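August, bench notes, rain gauge boxes

Started 8:15. Carried on with the leaking lids. Box 1281 came back from Ellerness with water in the bottom again, a few spoonfuls, and the clock battery terminals green. The logger itself still talks. Downloaded what was on it before touching anything else and saved it in the Ellerness folder with "wet" in the file name so it gets checked before it goes into the monthly totals.

Gasket first. It's the gray foam strip we have used since the Pundona boxes, stuck in the groove with the joint at the hinge side. The joint had opened up. There was a clean gap you could get a fingernail into, and a brown tide mark ran down the inside wall right below it. Foam near the screws was crushed flat and hasn't come back after a night with the lid off. Foam halfway between the screws looked almost new.

So there are two things wrong and I don't know yet which one lets the water in. The joint is the obvious one. The flattening bothers me more, as every box we own has the same lid.

Peeled the old strip. The adhesive stays behind in the corners, same as always. Plastic scraper, then alcohol on a rag, then wait. Don't use the metal scraper on these. The groove on the spare box already has a nick from the last time and I've put tape over it and written SPARE ONLY on the lid.

Tried three seals on the same box, lid closed, standing in the wash tub with the water up over the lid line, 30 minutes each, paper towel inside:

Gray foam, new, joint at the hinge. Towel damp at one corner. Joint looked fine, the damp was on the latch side.

Gray foam, new, joint moved to the middle of the long side, ends cut at a slant and glued. Towel dry except one spot the size of a pea.

Gatico cord, solid, no adhesive, pressed into the groove. Towel dry. Lid sits higher than I'd like and you can see daylight at the hinge before the screws go in.

Ran the cord again after lunch to make sure it wasn't luck. Dry again.

The catch with the cord is that it pushes back hard. With the foam you can drop the lid on and the screws find their holes. With the cord you have to lean on the lid with one hand and start the far corner first, then go across, then the other two. Going around in a circle pinches it and the last corner won't close. I did that on the first try and had to take it all out.

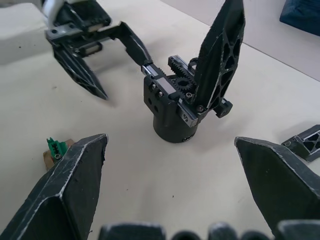
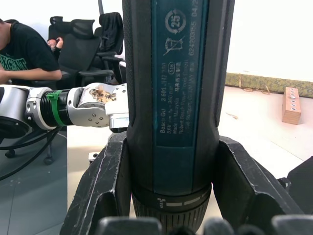
Screw torque is the next thing to sort out. The brass inserts in the lid posts are only pressed in, and two of them turned in the plastic on the Vishwakarma boxes last winter when they were done up too tight. A turned insert means drilling out and epoxy, and the box is off the shelf for two days. The Bosch GO has 3.6V and 360 min⁻¹ on its label, slow enough to watch the head come down, but I would still stop it short and finish the last part by hand on these posts. Hand driver, two fingers, until the head touches, then a quarter turn. With the foam a quarter turn was plenty. With the cord it takes a bit more, closer to half, and I want to know what that does to the inserts before we change over all the boxes.

Made a rough test for that. Took the spare lid, opened and closed it on the cord 19 times in a row, same four screws, half a turn past touching each time. Marked the inserts with a paint pen across onto the plastic so any turning would show. None had moved at the end. The screw at the hinge corner felt gritty from the twelfth closing on, so I pulled it and there was a curl of brass on the thread. Wiped it, put a dab of silicone grease on, felt normal again. Grease on all four from now on - a very small amount, and keep it off the vent.

The vent. Forgot to check it this morning and should have started there. The boxes have a small membrane plug in the floor that lets air through and keeps water out. On 1281 it was packed with dried mud, so the box can't breathe, and when it cools off in the evening it would pull air in wherever it can. A bad gasket joint would be the easy way in. That would fit with the tide mark being worst at the joint. It would also mean the wash tub test is too kind, as nothing in the tub changes temperature.

Set up a better one at 3:40. Box with the cord seal, vent taped over, warmed on the radiator shelf with the lid on, then straight into the cold tub. Old foam lid to be done the same way tomorrow for comparison. Towel weighed dry on the small scale, wrote the weight on the tape.

Result for the cord: towel the same weight as before, as near as the scale can show.

Stock: 63 feet of cord left on the reel. Enough for the Ellerness boxes. Not enough if Pundona wants theirs done too, so ask before cutting any more.

To do
Foam lid, warm box, cold tub.
New vent plug for 1281, and look at the others from that site for mud.
Clean battery terminals or replace the holder.
Find the other tube of silicone grease. The one in the drawer is nearly flat.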